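Does the Shared Arm Earn Its Bench Space?
Project report, Garham Community Workshop build course
Jun 9, 2024

1. Why I picked this

The Stuvari arm kit was sold to our workshop as something a beginner could teach to clear a table. You move it by hand a few times, it saves the motions, and then it does the job. I had my doubts about that in April and I still have most of them. My project was to fit the arm with a pair of new fingers, teach it one simple task and write down what it did.

The task was to pick up a drink container from the white table and set it down further along. My budget was 300 dollars, and the motors ate most of it. The fingers are blue, with rows of open pockets along the top and a grid of small holes in the sides. The holes were meant to let the finger bend a little around whatever it holds. I copied the pattern from a shared design called Zanness, and I never found a test that showed the holes help. 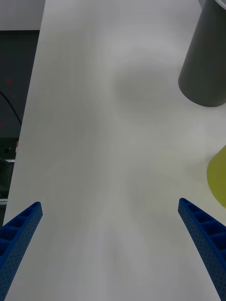

The wrist camera was the part I trusted least. It sits so close to the fingers that they take up the bottom corners of every picture it saves, and anything tall near the far side loses its top. The setup guide says this is fine. Maybe it is, but the guide doesn't say how anyone checked.

2. Teaching it

I recorded 70 demonstrations over several evenings. The Sasaki control software then trained for 2000 steps, a number I left alone mostly out of fear. Before each batch I opened the gripper all the way and looked at the camera view to see that both finger tips showed. I threw out two batches where the wrist had slipped on its bracket.
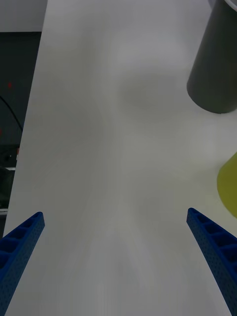 Figure 2. Wrist camera view with the gripper open and empty. Gray cup at upper right.

My first complaint is about lighting. A white table under workshop lights gives soft gray patches, and I suspect the software treats some of them as if they matter. I can't prove it. I tried taping paper over one lamp and the results moved, but they also moved when I changed nothing.

3. Results

With the gray cup as the target, the arm closed on something in fewer than half the tries. It often stopped short and pinched air. Moving the start position closer helped, though at that point I was doing the hard part for it.

The clear bottle was worse. The label has a big red heart on it and fruit artwork, so I expected it to be the easy one – plenty to look at. The fingers kept arriving low and to one side.

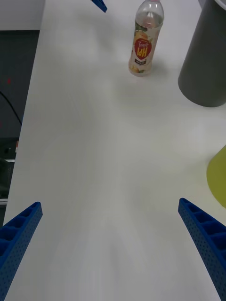
Photo: project wrist camera, Garham Community Workshop

I also tried adding other objects near the target, and the success rate fell again. The kit's page talks about "cluttered scenes." Two extra items on a table is hardly clutter.

4. What I would change

Record more demonstrations with the start position varied on purpose. Mine were too alike. Print one plain pair of fingers without holes and run the same tries, which I should have done first. Fix the bracket with a second screw.

I would not buy a second kit yet. The build itself went fine and the fingers haven't cracked, but I can clear that table by hand faster than the software starts up.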